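Crumbs, Burnt Bits and Other Toaster Troubles
2021-04-14
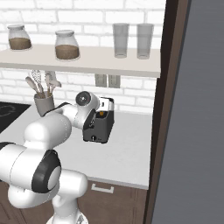
I clean my toaster every other week now, and I only started because my kitchen smelled like a campfire every single morning (I kept blaming the oven!). Crumbs pile up down in the bottom and scorch a little more each time you make breakfast. Unplug it first, let it cool all the way, then slide out the crumb tray if yours has one and give it a good shake over the trash. A small boxy one with a dark front and a white rim on top needs wiping more often than you'd think, as the white part shows every buttery fingerprint while the dark sides hide them.

For the outside I use a damp cloth and a tiny drop of dish soap. Baking soda paste is great on stubborn spots on metal, but go easy on plastic or painted finishes, it can leave dull patches. I had a bottle of Prurell spray cleaner that did a nice job too, only the smell hung around until lunch.

Please don't stick a fork or a knife in the slots! A clean, dry pastry brush gets the bits off the wires, and then you turn the whole thing over and tap it. Put newspaper down first. I forget this about half the time and end up sweeping the floor as well.

While everything's pulled out, wipe the counter behind it, and the cord, which gets stickier than you'd believe. Mine picks up a film of cooking grease if I leave it too long.

Stale bread, by the way, makes lovely crumbs. Tear it up, bake it at 260 degrees for 20 minutes, give it longer if it still bends, and then crush it in a bag with a rolling pin. They keep in a jar for 2 weeks, or in the freezer for a good while more.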